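## Setting up your first queue in Tedier

I put this section together in September 2018, after moving all my own accounts over from Jokitz, so the steps follow the order I wish I'd done them in. You'll want your passwords handy and a cup of tea.

1. Sign in and click **Accounts** in the left-hand menu. Add your profiles one at a time. I tried adding 3 together and had to log in to each of them again!
2. Open **Queue** and pick your time zone before you touch anything else. Mine was set to Trona's default and my lunchtime posts went out in the small hours.
3. Choose your daily slots. I use 2 on weekdays and leave weekends alone, but you can have up to 6.
4. Drag your drafts into the slots. They save by themselves (look for the grey tick).

> **Note:** Drafts older than 90 days drop into the **Archive** tab. You can still get them back, just click **Restore** and they'll land at the bottom of the queue.

### Adding pictures to posts

5. Click the paperclip under the text box and choose your file. Wait for the bar to fill before you press anything, even if it looks stuck.
6. Move the crop handles until you're happy. Each network has its own shape, so flick through the preview tabs as well.

> **Caution:** Deleting a picture from the library also takes it out of every post still waiting in the queue. Eylül Yüksel lost most of her March posts that way, and I've done it myself with a smaller batch.

7. Press **Save to queue**. The post turns blue once it has a slot. 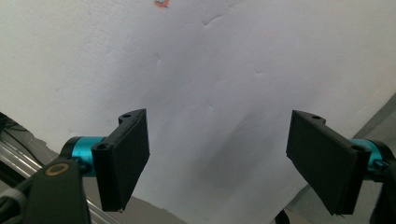
### Sharing the queue with someone else

8. Go to **Team**, type their email address and pick **Can edit** or **Can view**. I give the people at Tomić view only, and they leave me comments in the margin.
9. Ask them to accept the invite from the same browser they normally use for posting. If it doesn't arrive, click **Resend** next to their name.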